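Kincaid Comes Home to Prekdale
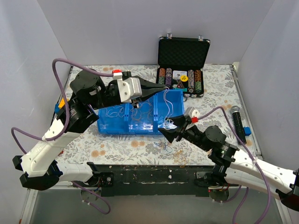

Myrtle Kincaid could have finished her career anywhere, and she picked the club whose scarf she wore to school. The midfielder signed a two-year deal with Prekdale in September, and the supporters have been singing about it ever since! Her mother's kitchen is still the unofficial fan headquarters on game days, with radio on, pie out, and a white floral cloth with gray leaves and tan-orange blossoms spread over the table for luck. Prekdale haven't lost at home since it came out of the drawer.

On Sunday 1292 people packed the little ground to see her first start, and what a start it was – a goal after 3 minutes, then a gorgeous pass for Aurora Salgado to make it 2.

"She still claps every corner of the stands," says coach Armindo Esteves. "The kids notice that."

Kincaid turns 30 this season. Her knees ache, she says, and she's never had more fun. Kneath visit next, and the away end is already sold out.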